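Urker Two-Finger Gripper – Demonstration Unit and Open Day Information

Product line: Urker
Status: in production
Supplied by: Lestico
Demonstrations: Bedoya workshop, by appointment and on open days

Overview

The Urker is a parallel two-finger gripper for light goods that mark, crush or slide easily. It is offered as a hand-held unit for recording and trial work, and as an arm-mounted unit for permanent cells. Finger geometry and pad plates are the same on both, so a grip that has been tried by hand can be carried over to the arm without changing the contact surfaces.

Typical goods are cups, folded cartons, pouches and small trays. The gripper is not intended for hot parts, oily parts or anything with a sharp burr. For those, see the Dridine steel-jaw series.

Specifications

Fingers: 2, opposed
Rated payload: 400 g
Maximum pad force: 35 N
Pad facing: soft textile, replaceable
Pad mounting: jointed, one joint per finger
Supply to arm-mounted unit: 24 V DC

Open day, Thursday, January 12, 2023

The next open day is held at the Bedoya workshop. Doors open at 9:30 and the first demonstration starts at 10:00. The program covers picking from a stack, placing on a flat surface, and changing pads. Each session runs 27 minutes, followed by time at the table. Sem Dewulf leads the sessions and takes technical questions.

The demonstration table is set up with ordinary stock items, and paper cups are the standard test piece. They are light, they nest tightly, and the wall deforms under very little force – a poor grip shows up at once as an oval rim. Visitors who attended in November will find the same exercise with a revised pad. 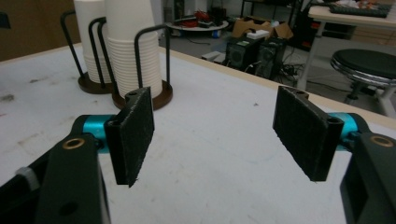
Can visitors bring their own products to try?

Bring up to three samples of each item and hand them in at the desk before the first session. Items over the rated payload will not be tested. Liquids must be in sealed containers.

Pads and joints

Each pad plate is carried on a joint at the end of the finger. The joint lets the plate settle against the side of the object before full force is applied. On tapered goods this gives a longer contact line than a fixed plate, and the closing force can be set lower.

The facing is a wear part. Some fraying at the lower edge is normal and does not affect grip. Replace the facing when the plate shows through, or when fibers begin to transfer to the product. Facings are sold in pairs and should be changed in pairs. Clean with a dry brush only; solvents attack the adhesive.

Check the finger bushings for play at every facing change. If the pad can be rocked by hand beyond the normal travel of the joint, return the finger for service.

Ordering

Hand-held unit: includes fingers, pads and one spare pair of facings.
Arm-mounted unit: includes flange, cable and mounting screws. State the arm model when ordering.
Facings, pair: available from stock.
Finger set, left and right: built to order.

Prices are given on written quotation. Open day visitors may reserve a trial unit at the desk; reserved units ship in the order the forms are received.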